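Praltuvus Bench Arm Kit

Home > Kits > Arms and grippers > Praltuvus

In stock, ships from our Skirville workshop
Price: $377 (gripper included, power supply included)
Build time: two relaxed evenings, or one long one if you don't stop for dinner

The Praltuvus is a tabletop robot arm you put together yourself, at the kitchen table or at a bench in a shared workshop. It has six joints, a two-finger gripper and a small camera that sits at the wrist, and it clamps to the edge of any solid table. We've been building them for long enough now to have strong feelings about cable routing, and we still get a kick out of the first time one wakes up and lifts its own weight off the bench!

It's a learning arm and a tinkering arm. People use it to sort screws by colour, to water seedlings, to press buttons on gear that was never meant to be automated. It's slower than a factory arm and nowhere near as strong, and you'll hear the joints when they move (a sort of low whirr, quite pleasant). If you want something to hold a router, look elsewhere.

What's in the box

Six joint modules, tested and numbered
Aluminium links, pre-drilled
Setier control board with USB lead
Wrist camera and bracket
Akbulut gripper, two fingers, with a set of black textured finger pads
Table clamp, opens to 29 mm
Power supply
Bag of fasteners, with spares of the tiny ones
Printed build guide

You'll need to supply a computer, a Phillips screwdriver, side cutters and good light. A magnetic tray is a blessing.

Specs

Joints: 6
Lifting limit at full stretch: 377 g
Gripper opening: up to 16 cm with the wide fingers fitted
Weight with clamp: some 3 kg
Control: USB, or from the Setier software over your home network

About the gripper

We changed over to the Akbulut gripper in March and it's the best thing we've done to this kit. The old one was fine on blocks and hopeless on anything shiny or rounded. The new finger pads have a coarse surface that grabs smooth plastic without you having to crank up the squeeze, and they swap out with two screws when they wear down. Spare pads are on the parts page.

The fingers open wide, so you can bring them down on either side of a fairly chunky object and leave room for a sloppy approach. You'll be grateful for that in your first week. Everyone's first program is sloppy, ours included.

Building it

The guide covers every screw, so these are just the main stages.

1. Clamp the base to your table. Pick a corner with a clear view of where you want to work. Tighten by hand, then another quarter turn.

2. Stack the joints in number order. The numbers face outward. Leave each link slightly loose until the next one is on, then go back and snug them all up.

3. Run the cables. Use the clips, and leave a loop at the elbow as big as your palm. Too tight and the arm will tug itself off course when it reaches up. We've all done it.

4. Fit the camera and gripper. The camera bracket goes on before the fingers do. Check that both fingertips show up at the bottom of the camera view when the gripper is open.

5. Set up your power. Use a strip with a switch for each outlet if you can, so the arm and the other gear can go on and off separately. Keep it somewhere your hand can find in a hurry, and keep the arm's own leads well out of its reach. Don't practise gripping on plugs or live cables, please.

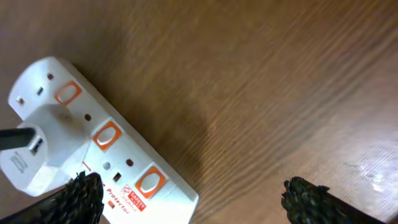

6. Home the arm and say hello. Open the Setier software, choose Home, and stand back a bit. The arm will fold itself up one joint at a time. After that, try the wave demo. It's silly and we love it.

Choosing a table

Any sturdy table will do, and plenty of our customers use the one they eat at. Wood grain is no trouble for the camera. A shiny finish can throw glare back at it in the afternoon, so if the camera keeps losing an object on one side, pull a curtain or lay down a cork mat before you start fiddling with the settings. It's saved us hours.

In a shared workshop, mark out the arm's reach with tape. People lean on benches and leave mugs on them, and a bright line on the wood does the job better than a sign on the wall.

Spares and add-ons

Finger pads, pair: $16
Long USB lead: $6
Second table clamp: $29
Soft fingers for fruit and eggs: back soon, join the waiting list

Common questions

Can I build it with my kids? Yes, with you there. The stacking stage is great fun for small hands. Leave the wiring and the power to a grown-up.

Does it need the internet? Only to download the software. After that it runs happily on its own.

Can I write my own programs? Please do! The Setier board takes plain Python, and the sample programs are short enough to read over a cup of tea.

What if a joint arrives dead? Send us the number printed on it and we'll post a replacement. You don't have to send the whole arm back.

Can I pick up from Skirville? You can, from 10 am to 4 pm. Choose Pick up at checkout and ring the bell at the side door.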